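Kit Watch, October 2019

Perkex hand gripper: a long look before we renew

Members in the Alton group have been asking whether the Perkex kit is worth the money, and Masaru Arai has now had our loaner long enough to give an opinion. Mine is cooler than his. I'll give both.

The kit is a two-finger gripper that you hold and squeeze yourself. You do a household job with it, a camera on the tool records the job, and the recording goes up to the Perkex service, which sorts it into clips you can use to train an arm. One kit costs $2885. The service is another $70 a month, and the first bill comes with the box whether you have recorded anything or not. The seller calls this "skills without programming." What you get is a plastic gripper and a monthly bill, and the skills are still up to you.

To be fair, the gripper is decent. The plastic is thick, the squeeze is smooth, and Masaru has dropped it on a kitchen floor twice without damage. Ekene Oyewole took the linkage apart with an ordinary screwdriver and got it back together before lunch. I would like that kind of access on tools that cost a lot more. The manual, on the other hand, is 112 pages long and gives half a page to cleaning the finger pads, which pick up lint like a sweater.

My complaint is with the claims. The brochure says the tool handles "any soft goods in the home." Chiyo Okabe tried it on washcloths and got on fine. T-shirts, also fine, if you don't mind going slowly. Fitted sheets she gave up on, though she says she gives up on those by hand too. Bedding is where I wanted to see more, as that is the job our members at Livunstead keep bringing up, and where the sales pitch is thinnest. The sample library has 133 clips in it. I went through all of them, and the bedding is one thin blanket on a bare table, over and over, in perfect light.

Real beds have quilts on them, more than one, in thick layers, with other things piled on top.

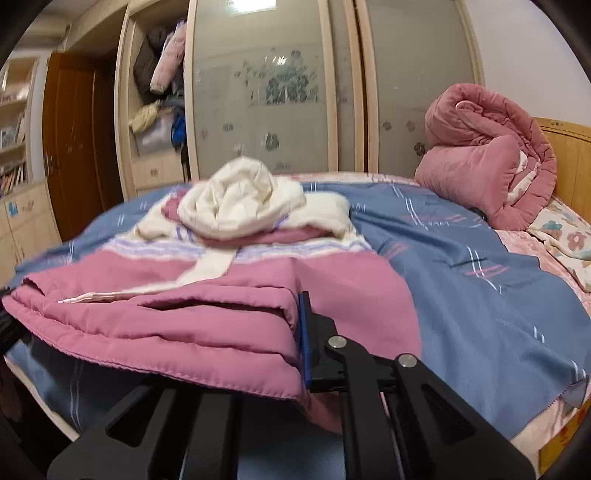
The opening of the fingers is the number I would ask any seller for first, and Perkex does not print it. Two fingers on a thick fold hold one spot, and whatever is not in the grip goes where it likes. A person fixes that with the other hand without thinking. Whether an arm trained on one-gripper clips will cope is a question I put to the company in writing. The reply thanked me for my interest and offered a second kit at full price.

Hatsue Chiba at the Ichikawa workshop is more patient than I am. She thinks the tool is a fair way to collect practice material and that the trouble is all in the advertising. Shinji Honda agrees with her and wants to keep the loaner through December. Fine by me, but I would not sign for a year of the service yet. Ask for the month-to-month plan, which is missing from the price sheet and does exist. Ask also who keeps the recordings of your home after you cancel. I have read that part of the contract three times and still can't say.

If you want a turn with the loaner, put your name on the list by the tool cabinet. Please clean the pads before you pass it on.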